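Gallery: The Sandwich Table

Plurkham Kitchen Study Rooms
Page last revised June 20, 2026

The Plurkham Kitchen Study Rooms hold a teaching collection on the layout of small food counters. The present gallery is concerned with one arrangement only, known in the rooms as the sandwich table, in which a filled bun is built up on a central tray from ingredients set out on either side. It forms part of the wider display on cold preparation, which remains open to visitors until the end of July.

The sandwich table was first laid out at the Fevley site and transferred to Plurkham when the two collections were joined. Its plan is simple. The tray on which the food is built stands in the middle. Ingredients are kept to the left and right in clear divided trays, so that the contents can be checked from the side without lifting anything. The same plan is followed in the Isow teaching kitchen, where the table is somewhat longer and a third divided tray is in use.

Visitors often ask about the order of filling. The rooms follow the order given in the Sawatzky course notes, which places the leaf directly on the lower half of the bun and the meat upon the leaf. Cheese may be added after the meat or left out. Other orders are equally common in domestic kitchens, and the collection takes no view as to which is preferable. The notes may be consulted in the reading room under shelf number 206.

Divided trays of the clear type entered the collection under accession number 2049. They replaced a set of lidded tubs, number 194, which had proved awkward for group teaching, as the lids had to be put down somewhere and generally took up the space intended for the food. The tubs are retained in store and may be seen by appointment.

Baking trays are used as the building surface throughout the display. A raised rim keeps stray pieces of leaf from reaching the table, and the tray can be carried away whole for washing. Schools wishing to reproduce the arrangement will find that any rimmed tray of moderate size is suitable.

Requests to reproduce material from this gallery should be made in writing to the Plurkham office, quoting reference 2271. Permission is normally granted without charge for classroom use. Group visits to the cold preparation display should be booked in advance through the same office.

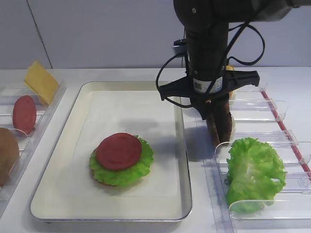
The sandwich table, with lettuce and a round slice of meat in place on the central tray. Cheese stands in the divided tray to the left, and further lettuce is held to the right.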